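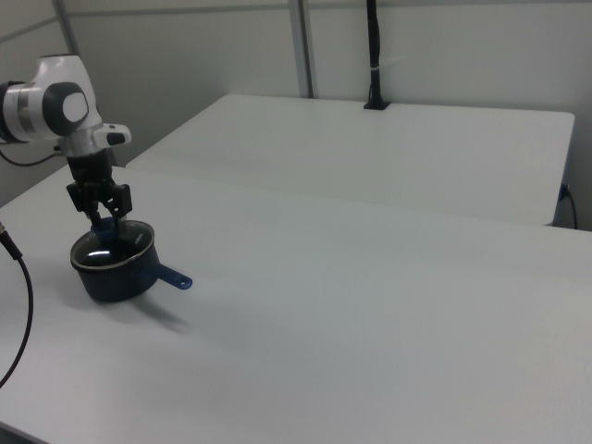

Blue saucepan, open top

Wullcombe Youth Football - report to the Kiani fund, 07/01/2022

We played 27 games and won fewer than I was promised. Over 200 kids signed up, but sign-ups are cheap and I'd wait for July training before cheering. Hendrik Van Acker says the new pressing drills cut our goals against. Maybe - we also drew Skestport twice with half their team out.
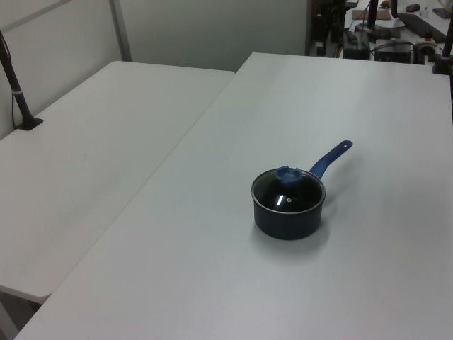

Money

Spent so far: $1494, mostly on nets and referee fees. The remaining $169 is held for balls.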